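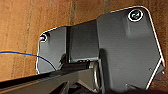

2 min read

Hi Catarina, quick update on the Vurnville room! The wood is what I'm happiest with so far (warm brown, lots of vertical grain, some streaks almost orange) and I'd like to leave it unpainted if Manora will agree to that. We've spent about 61 hours so far, and 3 of the 4 shelves are up. The last one waits on brackets from Fuchs, due in August. I'll send receipts next week.

Comments

Olga Mota: Please don't paint it!

Catarina Morais: Fine by me. Send the bracket invoice too.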